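背景布

背景布,又称背景幕、衬布,是挂在或者铺在被拍摄的人和物体后面的一种大幅织物或纸张。它的作用是把后面的墙壁、门窗和杂物遮住,给画面一个单一的颜色或者一种指定的图案。背景布用于照相馆、电视演播室、商品拍摄、学校的证件照拍摄以及家庭里的视频通话。在戏剧方面,和它相近的东西一般叫做“天幕”或“画幕”,尺寸更大,悬挂的方法也不同,本条目只在历史部分简单谈到。

名称

“背景布”这个词在日常使用里比较宽。纸做的背景严格来说不是布,应该叫“背景纸”,但是很多商店把两种放在同一个分类里出售。塑料做的薄板叫“背景板”。有的使用者把可以折叠的圆形背景也叫背景布,它的边上有一圈弹性钢条,打开以后自己会绷紧。

“抠像布”是背景布的一个种类,专门指颜色均匀、供后期替换背景用的绿色或蓝色织物。在口语里,人们常常直接说“绿布”或“绿幕”。

历史

背景布的来源和舞台有关系。早期的照相馆需要很长的曝光时间,被拍的人坐着不动,后面挂一张画好的布,布上画着花园、栏杆、湖水或者书房。这些布由画布景的工匠制作,方法和剧场的画幕大致一样,只是颜色用得更少,多数是灰色和棕色,这是因为当时的底片对颜色的反应不均匀。

后来,曝光时间变短,照相馆可以接待更多的客人,背景布也变得更便宜。画得很细的风景慢慢减少,代替它的是没有具体形象的晕染布,中间亮,四周暗。这种布到今天还有人生产,在毕业照和全家照里常见。

电影和电视带来了另外一种需要。制作者希望把前面的演员和另外拍的背景放在一起,所以需要一种容易从画面里分离出来的颜色。胶片时代蓝色用得比较多。数码摄像普及以后,绿色用得越来越多,一个原因是多数图像传感器对绿色的采样比较密,另一个原因是绿色需要的灯光比蓝色少。

2000年以后,小型数码相机和网络商店同时发展,背景布从专业器材变成普通商品。奥特霍姆(Oltholm)的纺织区在这个时期改做摄影用布,当地的库里斯(Kouris)织造厂原来生产窗帘的遮光层,后来把同样的织机用来生产抠像布。

材料

棉布:最传统的材料。薄棉布重量轻,可以用手揉出自然的纹路,也容易染色。缺点是折叠以后皱纹很深,使用前必须熨烫或者用蒸汽处理。洗过以后会缩小,所以生产者一般先把布预缩,然后再裁剪。

涤纶:不容易起皱,价钱低。表面如果织得太光滑,会反射灯光,在画面里出现白色的斑块。比较好的涤纶背景布经过磨毛处理,表面有一层很短的绒。

植绒布和丝绒:吸收光线的能力强,黑色的丝绒常常用来拍摄玻璃器皿和首饰。这种材料容易粘灰尘和毛发,需要经常用粘毛滚筒清理。

复合海绵布:由一层尼龙绒面和一层薄海绵组成,重量较大,垂下来很平,几乎没有皱纹。电视台的小演播室喜欢用它。它不适合水洗,也不适合折叠存放,应该卷起来。

无缝纸:成卷出售,弄脏以后把前面一段剪掉,再往下拉一段就可以使用。它的颜色种类很多,但是怕潮湿,竖着存放比横着存放好,横着放时间久了,纸卷的中间会向下弯。

聚氯乙烯板:表面可以擦洗,适合拍摄食品和液体。亚光的一面用于一般拍摄,亮光的一面可以产生倒影。

颜色

白色背景适合商品目录,后期处理的时候容易变成纯白。要得到纯白,背景本身需要单独的灯光,只靠照在物体上的光,白布在照片里会显得发灰。

灰色是用途最多的颜色。光线强的时候它接近白色,光线弱的时候它接近黑色,在灯上加色片,它也可以变成别的颜色。

黑色背景要求物体和布之间有足够的距离,不然布的纹理会显出来。

绿色和蓝色主要用于抠像。选择哪一种,要看前面的物体是什么颜色。拍摄植物的时候用蓝色,拍摄蓝色衣服的时候用绿色。抠像布最重要的指标是颜色均匀,同一块布的左右两端不应该有肉眼能看出的差别。

证件照的背景颜色由办理证件的机构规定,各地的要求不一样,拍摄以前应该查清楚。

规格

背景布没有统一的国际规格,通常由生产者自己决定宽度和长度。宽度受织机的限制,超过织机宽度的布必须拼接,接缝在抠像的时候会产生一条暗线。桌面上拍小物件,窄的布已经够用。拍半身人像需要宽2米的布,拍全身人像时,布不但要更宽,还要从上面一直拖到地面,在地上再铺开一段,让人站在布上。墙和地面之间的弯曲部分不能有折痕,这样看不出墙和地的分界。

库里斯织造厂的产品目录里,一种棉布注明“可洗74次不明显褪色”,这个数字来自工厂自己的试验,没有经过其他机构检查。

悬挂和固定

最常见的方法是用两个灯架和一根横杆。横杆穿过布的上边预先缝好的套管,或者用大力夹把布夹在横杆上。用夹子的时候,夹子之间的距离要相等,否则上边会出现波浪。布的两侧也可以向灯架方向拉紧,再用夹子固定。

固定的房间里可以安装墙面卷轴,几种颜色上下排列,用链条升降。天花板比较低的房间适合用轨道,像窗帘一样左右拉动。

灯架的脚上应该放沙袋。布的面积大,空调或者打开的门带来的风会推动它,没有压重的架子容易倒下。

灯光

照背景的灯和照人物的灯最好分开。抠像的时候,背景的亮度要平均,两边各放一盏柔光灯是通常的做法。检查平均的程度,可以用测光表在布的几个位置分别测量,也可以打开摄像机的斑马纹功能观察。

人物离绿布太近,绿色的光会反射到头发和肩膀上,这个现象叫“溢色”。减少溢色的方法有:让人物向前走,降低背景灯的亮度,在人物后面加一盏轮廓灯。后期软件也有去除溢色的功能,但是用得太多,皮肤会变成不自然的粉红色。

保养

新买的棉布和涤纶布有包装造成的方格形折痕。用蒸汽挂烫机从布的背面处理,效果比正面好。没有挂烫机的时候,可以把布挂好,用喷壶喷少量的水,拉紧两侧,等它自己干。

布上的小块污渍用湿毛巾轻轻压,不要来回擦,来回擦会使绒毛倒向一边,在灯光下出现印子。水洗以后不能在太阳下晒,特别是绿色布,褪色以后颜色不均匀,就不适合再做抠像。

存放的时候,卷起来比折叠好。卷芯使用硬纸筒,外面包一层干净的薄布。仓库应该干燥。

收藏和研究

手绘的老背景布现在数量不多。很多照相馆关门以后,布被剪开当作防尘布或者包装使用。纳沃洛(Navorlow)的地方博物馆保存了一批来自当地照相馆的画布,从2019年2月23日开始对公众展出,其中一块画着码头和帆船,下边有椅子腿长期摩擦留下的痕迹。博物馆把画布和同一家照相馆的旧照片放在一起,参观的人可以找到同一个码头出现在不同家庭的照片里。

汉姆伍德(Humwood)的一个摄影协会每年9月举行旧背景布交换活动,参加的人带来不用的布,换别人的布。活动的规则很简单,有破洞的布也可以参加,但是必须先说明。

其他用途

除了拍摄以外,背景布也用来分隔房间和遮挡光线。展览会的摊位用它盖住后墙的架子。学校演出时,一块纯色的布可以代替整套布景。在工作室和实验场所,布挂在工作台的后面,使台上的东西和周围环境分开,颜色以绿色、灰色和黑色比较多。这样使用的布对均匀程度要求不高,普通的涤纶布可以满足需要,棉的比例是不是100%也没有很大关系。

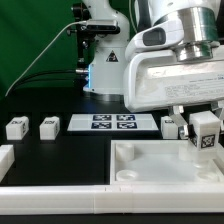
参见

抠像
天幕
无缝纸
摄影灯架
证件照
柔光箱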